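## 4. Fitting the shelves (Drevus hallway unit)

1. Stand the frame upright and check it with a spirit level.
2. Set the shelf supports at matching holes on all uprights.
3. Lay each board on its supports and drive the screws until flush.

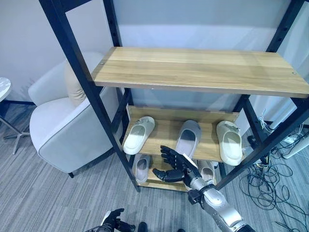
4. Fix the wall bracket using the 7 mm plugs supplied.

**Caution:** Do not load any shelf beyond 18 kg. Do not use power drivers on the boards.

**Note:** Tighten all screws again after the first week. Shoes may be stored on any board once dry.

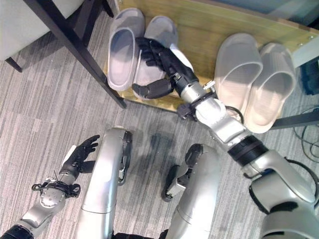

*Fig. 4b. Slippers stored in pairs*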